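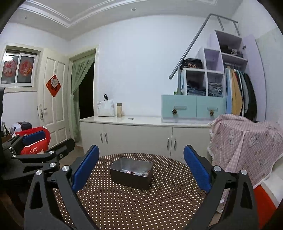

Opportunities > Take part in research > Ziseo Study

Call for participants: the Ziseo Study of family keepsakes
Reference 3453

The Clavcombe Centre for Local History invites applications from adults who would like to take part in the Ziseo Study, a project on how small personal belongings are kept and passed on within families. The study is concerned with things of little or modest money value: beads, badges, buttons, key fobs, letters, tools and the like. Such items seldom appear in wills and are rarely recorded anywhere, and the Centre holds very little evidence of what becomes of them when a household is broken up.

We wish to recruit 41 participants for the main stage of the study. Applications from households which have recently moved, and from people who have cleared the home of a relative, are particularly welcome.

Who may apply

Applicants must be aged 18 or over and must live in Clavcombe or one of the neighbouring parishes. No knowledge of history or of antiques is needed. You should have in your keeping at least one item which came to you from another person, whether by gift, by inheritance or by some less formal route. Two members of the same household may apply, but each must complete a separate form and will be interviewed separately.

Dealers and valuers are asked not to apply in a professional capacity. They may do so as private persons.

What taking part involves

Each participant will attend two interviews in the Verbeke Room at the Centre. The first lasts up to 90 minutes and deals with the item itself: how it reached you, where it is kept, whether it is used or worn, and who else in the family has an interest in it. The second takes place after an interval of several months and is shorter. Between the two, participants are asked to keep a simple written record of any occasion on which the item is taken out, lent, repaired or discussed. A notebook will be supplied.
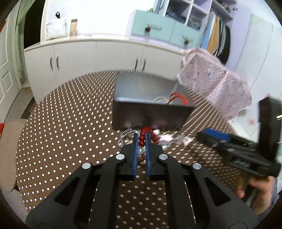
Bracelet of dark red beads, with chains and a small round charm.

Items may be brought to the interview or left at home, as you prefer. The Centre does not offer valuations and will not ask to retain anything. Where an item is brought in, it will remain in your sight throughout the visit.

Interviews are recorded in sound only. A written copy will be sent to you, and you may correct it or ask for passages to be withheld before it is placed in the Nunolitz Collection, where it will be open to readers by appointment. Participants may choose to be named or to appear under initials. You may withdraw at any point up to the deposit of the written copy, without giving a reason.

Family disagreements

Earlier interviews have shown that the passing on of small things can give rise to lasting disagreement, sometimes more so than the division of money or furniture. Participants are free to decline any question. They are also asked to bear in mind that relatives may read the finished record - the interviewer will go over this with you before recording begins. 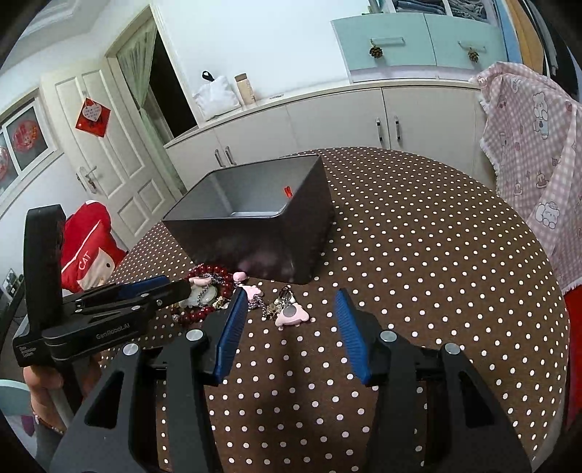
Siamak Akbari told the Centre that he had expected to be asked what his grandmother's things were worth, and had instead spent most of the first interview explaining why his sister had been given them and he had not. He added that he would have liked longer to prepare, and the preparatory notes are now posted in advance.

Payment and expenses

Participants receive a single payment on completion of the second interview, together with the cost of local travel. Those who need help with care arrangements in order to attend should say so on the form.

How to apply

Please complete the application form, available from the front desk or by post, and attach a statement of no more than 200 words describing the item and how you came to have it. Photographs are not required. Forms should be marked with the reference given at the head of this notice and addressed to Dzintra Kazlauskienė, Ziseo Study, Clavcombe Centre for Local History.

Applications close at noon on the last Monday in February. All applicants will receive a written reply. Those not selected for the main stage may be invited to complete a short postal questionnaire, which will be sent to 1000 households in the district later in the year.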